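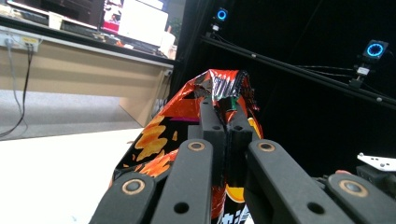 第三讲 手持夹爪采集套件:选型与评测

一、本讲范围

上一讲讲的是遥操作。本讲讨论另一条路线:由人握着夹爪直接做动作,不经过机械臂。评测对象是 Tilach 公司的手持夹爪套件,课上简称T套件。选它有两个原因:实验课要用,而且厂家提供的资料比较全,适合拿来练习写评测报告。

讲义初稿由侯婉婷(Wanting Hou)整理,练习部分由韩思涵(Sihan Han)补充。有错误请在课程论坛的勘误帖里回复,不要发邮件。

二、套件组成

标准版包括夹爪本体、指垫、相机支架、标定板和一份采集软件的授权。定位系统不在标准版里,要另配。厂家同时卖一个扩展包,名字叫 Mimville,内容是替换指垫和备用销钉。如果课题组已经有光学动捕,可以不买厂家的定位模块,但坐标系要自己对齐,这部分工作量容易被低估。

三、机械结构

夹爪为黑色,指垫成对,竖直相对,合拢时把物体夹在中间。两侧连杆对称布置,转轴处有黄铜色的圈。这类连杆结构的评测看以下几点:

1. 合拢后两块指垫是否保持平行。用一张薄纸夹住,从上、中、下各抽一次,比较阻力。
2. 转轴间隙。握住手柄,用另一只手轻推指尖,记录晃动量。
3. 手感是否一致。同一个人连续操作40次,看后面几次的开合宽度读数有没有漂移。
4. 指垫更换是否需要重新标定。厂家手册说不需要,课上按需要处理。

四、测试物体:软包装

刚性物体(方块、杯子)区分度低,各家产品都能过。本课把铝箔类零食袋列为必测项。这类袋子有三个麻烦:

形状不固定。捏住袋口和捏住袋身,袋子的姿态完全不同,下一次抓取时也很难恢复到原来的样子。

反光。褶皱处的高光会随视角移动,基于视觉的位姿估计容易跳变。写报告时要注明光源方向。

受力不明显。袋子很轻,操作者手上几乎没有反馈,往往夹得过紧。建议每组先练习五分钟再开始正式记录。

抓取位置统一规定为袋子的一端,指垫竖直夹持,提起后停2秒,再放下。掉落、滑动、袋子破损分别记录,不要合并成“失败”一项。

五、定位与遮挡

使用光学动捕时,相机沿导轨安装,镜头朝向工作区。常见问题是操作者的身体挡住标记点。站位要提前定好,开始后不要绕着桌子走。反光的袋子有时会被识别成假标记点,处理办法依次是:调低相机曝光,设置遮罩区域,最后才考虑更换物体。

电源线和数据线要贴着桌腿走。实验室有过绊倒的先例,夏爱国(Aiguo Xia)老师检查时会看这一项。

六、对照产品

对照组用 Rugemalira 的同类夹爪。两者的主要差别如下:

重量:T套件较轻,长时间采集时手腕负担小。
指垫:对照产品的指垫较软,夹薄袋时不易滑,但磨损快。
软件:T套件导出的时间戳与动捕对齐较方便;对照产品需要自己写脚本,助教特吕格弗(Trygve Boström)写过一版,放在课程仓库的 tools 目录。
售后:T套件的备件以整包出售,单买一颗销钉办不到。

价格不在讲义里列,各组自己询价,把报价单附在报告后面。

七、作业

每组3人,分操作、记录、核对三个角色,中途轮换。全班合计采集600条,各组份额见分组表。报告需包含:

(1)机械检查结果,按第三节的条目写;
(2)零食袋测试的原始记录表;
(3)遮挡情况说明,附站位草图;
(4)采购建议。可以建议不买,但要写明替代方案。

数据上传到 Tostavora 平台,文件夹用组号命名。提交前先回放几条,检查时间戳是否连续。指垫用完后擦干净放回盒内,本体不要放在桌沿。

阅读材料:厂家手册第二章;课程仓库里的标定说明。下一讲内容为数据清洗。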